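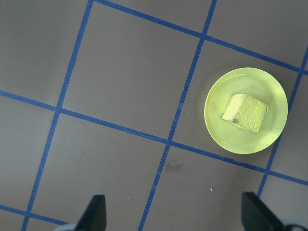
SOLLARPORT — Borus today released the second edition of its cell layout and handling practice for tabletop robot work, a set of written rules for sites that run one or two arms over a shared surface. The practice covers surface marking, start positions, gripper approach and the records kept for each run. Under the marking rule, a work surface is divided into squares with tape in a single color that contrasts with the surface, as with blue tape on brown, and each object is assigned to a square before a run begins. Where an object is placed inside another, such as a sponge in a shallow dish, the pair is logged as one item until the gripper separates them.

The first edition left surface marking to the judgment of each site. A review of 494 run records submitted by users of that edition found that 308 gave no usable start position for at least one object. The second edition makes the start position a required field. A run without one may be kept for maintenance purposes but may not be counted toward a performance figure.

"A success rate means very little if the reader cannot put the objects back where they were," said Leopoldo Varela, who edited the practice for Borus. "Most of the changes in this edition come from people who tried to repeat a result and could not."

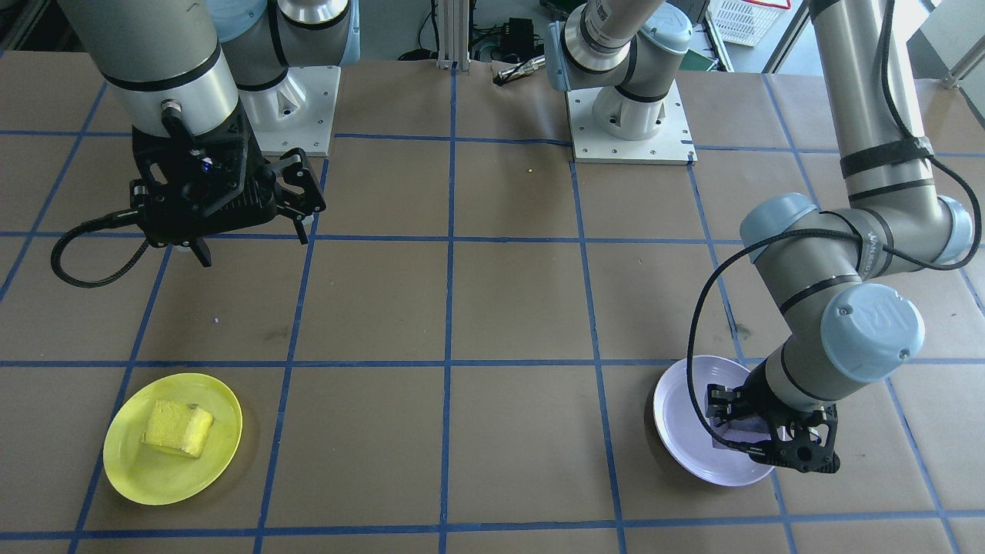
Sites running two arms are subject to added rules. Both arms must be registered to the same grid, and the registration must be checked at the start of each shift and after any base plate is loosened. One arm may wait above the surface with its gripper open while the other works, provided the waiting position is recorded and no planned path of the working arm passes through it. Cables routed outside an arm must be checked through the full range of motion at reduced speed before a new task is approved.

Tape may be laid by hand. The practice sets no limit on small wrinkles or uneven edges, but a strip that has lifted must be replaced before the next run. Scuffs and smudges on the surface are acceptable where they do not affect detection of the lines.

The document contains 17 numbered rules, 10 of them unchanged from the first edition. Skurnetti and Tambunan tested the draft at their own sites and supplied comments on the two-arm section.

The second edition takes effect in March. Records made under the first edition remain valid and do not need to be converted. Copies of the practice and a blank run record are available on request from the Borus office in Sollarport.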